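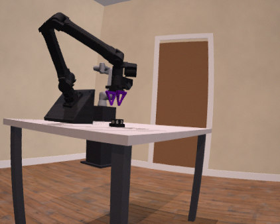 I have been trying to learn Vietnamese for five months now, and my tones are still a mess. I started because my neighbor Thảo Hà kept bringing me soup and I wanted to thank her properly, in her own language, without making her wince. So I signed up for an evening class called Lã, bought a fat notebook and told everybody I knew (big mistake!). The first thing I had to get into my head was that the marks over the vowels aren't decoration. One of them drops your voice, one lifts it, and one makes it dip and come back up, and if I were sketching that last one I'd give it a sharp bend like the elbow on that black arm, long piece up, long piece down. My own voice doesn't bend like that. It sort of slides around and hopes for the best.

Take "ma". Depending on the tone you can be talking about a ghost, your mother, a rice seedling or a tomb, and I have managed to greet a very kind lady at the market with the wrong one. She laughed so hard she gave me extra basil.

My routine these days is pretty simple. I do 9 minutes of listening before breakfast — just listening, no talking — and then I record myself saying 3 sentences and play them back while the coffee drips. I hate the playing back part. I sound like I'm asking a question when I want to say the bus is late, and like I'm bored to tears when I want to ask where the bathroom is.
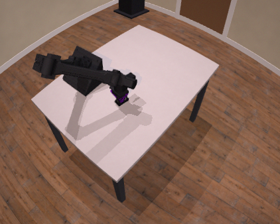 Then in the evening I go through my flash cards, which are up to 891 now, and yes, I made every one by hand, and yes, my wrist hurts. I tried a couple of apps before that. They were fine for words, but they let me get away with terrible tones, and I'd end up with a long streak and nothing to say to Thảo. She is much stricter! She makes me repeat "phở" until it stops sounding like a bill collector, then she feeds me.

What helped most was humming. You hum the sentence first with your mouth closed, only the tune of it, and then you put the words on top. I felt silly doing it on the train and I still do it on the train. I passed the tip along to a friend who's learning Mandarin and has the same trouble I do. 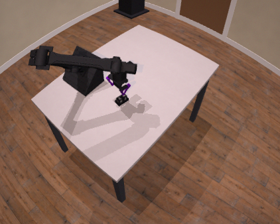
Syafiqah Lumenta wrote back that humming worked for her on short phrases but fell apart the minute she had to talk fast, and that I should try copying one speaker over and over, breaths and all, before mixing in others. So that's my plan until October. I've picked a radio cooking host with a lovely slow voice, and I can already say "add a little more fish sauce" with real feeling.

14 shares | 3 comments

Marnie: The basil lady!! I did the same thing with "mother" and "horse" in front of my in-laws.

dov_k: Northern or southern accent? My teacher switched on us halfway through and I never recovered.

Pilar: Going to hum on my bus tomorrow, wish me luck.

Contact | © 2026 Mandmont | Back to top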